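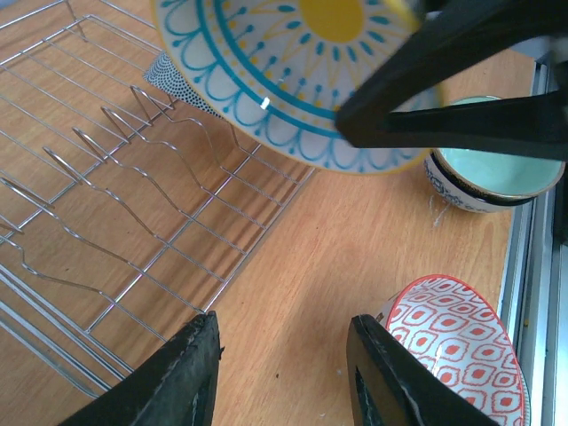 Janelle Galang replied to my last post that the dishwasher wins on water every single time and I should stop arguing with arithmetic. I'm not arguing with arithmetic. I'm arguing with a leaflet.

The leaflet is the one Cloteck has been putting in with the water bills in Dreltarthorpe since February. Big blue number on the front: switch from the sink to a machine and your household saves 3,886 gallons a year.

I like a number with four digits and no rounding. It sounds like somebody measured something. So I went looking for who measured what.

Page two, small type. They assume one full load a day, every day of the year. Divide it out and you get a saving of a bit over 10 gallons per load. Per load of what? It doesn't say.

For the sink they assume 17 gallons a load. You get there by leaving the tap running the whole time you wash, and again the whole time you rinse. I'm sure there are people who do it. I was raised by people who'd have taken the sponge out of my hand.

Sadao Oda asked where the 17 comes from. A survey of 50 households, according to the footnote. All of them had asked for the rebate first. If you've already applied for money off a dishwasher, you may not be the world's most neutral witness about your sink.

And it was a survey, so they were asked how long they thought the tap ran. There was no meter on anything. I have no idea how long my tap runs. Do you?

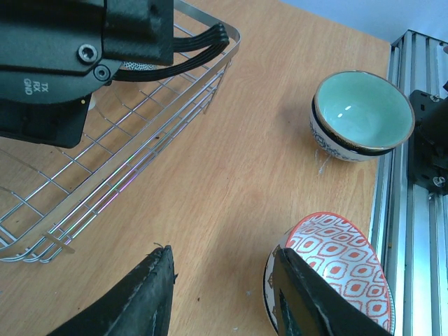 Last edited May 3, 2021

Edit was to fix the rebate. It's $108, and I'd left out a digit. Thank you to the several people who told me, some of them nicely.

On the rebate: you only get it on the Parnel models, and the cheapest of those costs more than the machine I'd buy if you left me alone. So the $108 is partly me getting my own money back. I'd want to see the price from last year before I called it generous.

Hòa Vi makes a fair point — a full machine on the eco cycle really can beat a careless person at the sink, and I don't dispute it. Full machine, careless person. Put a careful person with two basins next to a half-empty machine on the heavy cycle and I want to see the comparison. It isn't in the leaflet.

Also missing: pre-rinsing. Every house I've ever eaten in, somebody stands there and rinses the plates under the tap before loading them. Where does that water go in the table? Nowhere. Bienvenido Galang says you're not supposed to pre-rinse. Fine. Try telling my aunt.

Dindo Dalisay wants to know if I'm against dishwashers. No! Buy one if you hate washing up, or if your hands crack in winter, or if there are six of you. Those are good reasons and they don't need a blue number.

I wrote to Cloteck and asked for the survey questions. The answer was a second copy of the leaflet.

I've asked again, this time for the load size and how they handled pre-rinsing. If I get anything back I'll add it here.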